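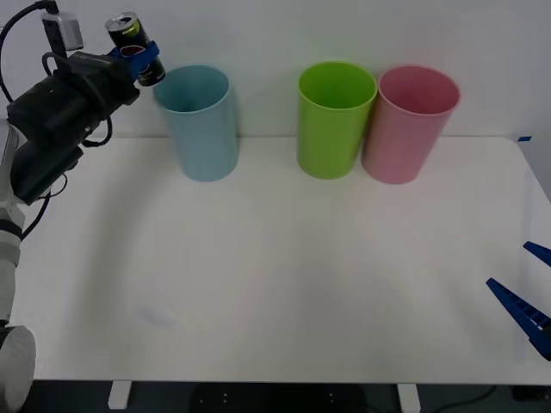
Ronaldo Araújo would put the drinks in first and worry about the cups later, and he told me so before I'd even got my coat off. Well, Ronaldo, plenty of people at Dindel agree with you! The new snack corner opened on 2 January 2018, and the cups are already what everybody wants to talk about.

They're plastic, they come in blue, green and pink, and they live at the back of a plain white table against the wall. Elaine Portela picked the colors back in October (she also wanted yellow, but the shop had run out). The idea is that you can stand a can in one, or your pens, or whatever you've got in your hands when the phone rings. 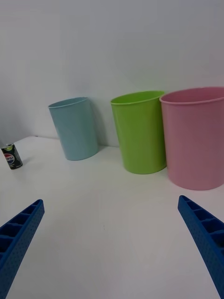 Three pastel cups at the back of the white table in the new snack corner.

I like them a lot. I'd have spread them out a bit more, and I said so, and Hideaki Maruyama told me to come in early and do it myself. Fair enough! The corner is open to all 26 of us on the floor, and the fridge holds 24 cans,
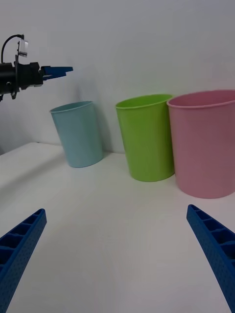

so two people are going to be drinking water until somebody goes to the store. Elaine says she'll restock every 4 days for now and see how fast things go. If you'd like a certain drink, write it on the sheet by the fridge. Ronaldo has already written his down twice.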